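3/3/24

Quick one, packing tonight and the taxi is booked for an hour I don't want to think about.

So the bank thing. For anyone just joining, I sell notebooks, and my biggest customer is a shop in Trornov that orders twice a year and pays by transfer. Or used to. In August their bank stopped sending anything over here. No letter, no warning. Zuzana Tóth, who owns the shop, went in and got told "correspondent issue", which apparently means try again some other time.

Invoice was 1423 euros. Not huge. Huge for me.

What we've tried:

Splitting it up – rejected, all of it, minus a fee each time. Seven fees. Routing through Radek's account in a third country, he was happy to help, his bank froze it 13 days and then sent it back. Asking the chamber of commerce. They had a leaflet.

Then last week Ingvild Sjöberg at Lidareo emailed out of nowhere. They do trade payments for small exporters and she says there's a new arrangement between the two central banks, somthing about clearing in local currency. Still has to be signed. The ambassador is supposedly going over for it. I'll belive it when the money lands.

Meanwhile I'm going myself. Meeting Zuzana and her accountant, then the branch manager, with 53 pages of printouts. Every rejection notice, stamped. If they say correspondent issue to my face I at least want to see the face.

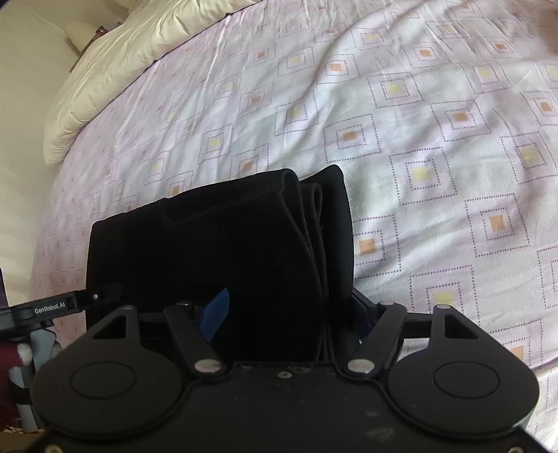
Black, folded, on the bed.

Comments are open if you've gotten a payment through on this route since the fall. Which bank, how long, what did they take off the top. Will read them at the gate.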